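Chapter 4
Bins, Blocks and Loose Stock
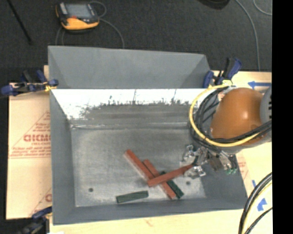 Storage is the dull end of the trade and most students skip it. Don't. More than 380 small firms were asked for the Gendeck survey where their time went, and the answer that came up again and again was looking for things. Not making, not selling. Looking.

So, this chapter. Loose stock first, meaning anything kept in a bin without a slot or a peg of its own. Blocks, offcuts, caps, handles. Racked stock waits until Chapter 5.

Start with the bin. Deep or shallow? A deep one holds more and hides more. Shallow, you see the floor, you see what's left. Sloped walls help with small rounded parts, which slide back to the middle. Less use with long flat pieces, they lean on the slope and stay leaning. Drain holes in the floor are handy if the bin gets hosed out, a nuisance if you keep screws in it.

Then the colour of the thing itself. Grey bins are common and they wear grey, so a scuffed floor doesn't look much different from a new one. Good. Bright stock on a grey floor is quick to find. Dark stock less so, esspecially in a corner. Red is easy. Dark green in poor light is not, and you will find a block at the bottom weeks after you wrote it off.

Piles. A pile is any piece resting on another, even just 2 of them. Pieces that cross are harder to lift than pieces side by side, take the top one first and watch the one under it, it may roll or swing round. Never pull from beneath. The Fourie workshop kept a breakages book up to June and the longest column in it was for parts pulled from beneath.

A word on counting. Bins get counted by eye when they are nearly empty and by weight when full. Inbetween is where the mistakes are. The Drukora method (section 4.3) tips everything out on a tray, spreads it flat, counts, puts it back. Slow but right. Tusora stores holding 4000 pieces or so in one room can't do this daily and we look at what they do instead.

Before you read on: find a drawer or box at home with loose things in it. Write down what you think is inside. Then empty it and check. Keep both lists, you need them for the exercise at the end of the chapter.

Terms to know: loose stock, racked stock, pile, floor, drain hole, write-off.

Text revised January 29, 2012

4.1 Choosing a bin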